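Play food for a three-year-old's pretend kitchen: how much, and how do you store it?

Posted March 29, 2022 in Play and Toys

Kittipong Pongsiri

Hello everyone, and thank you in advance for reading, because I do tend to go on. My daughter is 3 and has discovered cooking, or her version of it, and I'd love some advice before the grandparents buy us any more. At last tally we owned 51 pieces of play food, most of it from a big Tallov set, and every bit of it lives in one deep bin. She tips the whole thing out, looks at the heap, and wanders off to find the cat. What I'd like is a small setup on the low gray table by the window, with one plate, one mat and a basket to fetch things from.
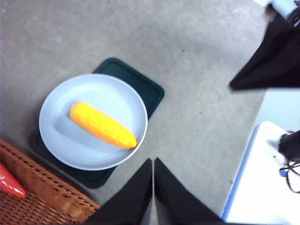
The corn is her favorite by a mile, and everybody in the family has been served it many times over. My trouble is what to do with the rest. Do you put out a little at a time, or leave it all within reach and hope? And is a woven basket a bad idea with crumbs and sticky fingers? I've been looking at the plastic tubs from Sodulix, but they're so deep that I suspect we'd be right back where we started.

Boonyarit

Oh, I remember this stage so well! Please don't buy the deep tubs. We had the same thing with my two, and what finally helped was going shallow, so they could see everything without digging. I put out one kind of food at a time (all vegetables one week, all fruit the next) and kept the rest in a pillowcase on the closet shelf. With vegetables I'd start with the long ones, peppers and that sort of thing, which are easy for little hands to grab and look so nice on a pale plate.

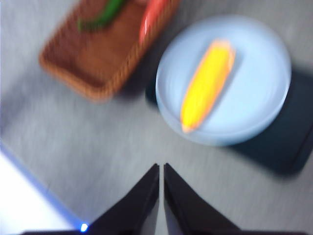

Leave some table between the basket and the plate, too. Mine loved the carrying part more than the cooking, and if the two are touching there's nowhere to carry anything. As for crumbs, I turn the basket over outside and give it a good smack, then go along the weave with an old dry toothbrush. Don't soak it. I soaked one in the tub once and it never sat flat again, and I was so cross with myself, it had been my mother's.

Akier

just donate half of it. we had way too much and they play with the same four things anyway

Kittipong Pongsiri

Thank you both! The pillowcase is going up on the shelf tonight, and I'll try the all-vegetable week first so the corn can stay. I'm going to hold off on donating until April, when her cousins visit and we'll need extra for the restaurant.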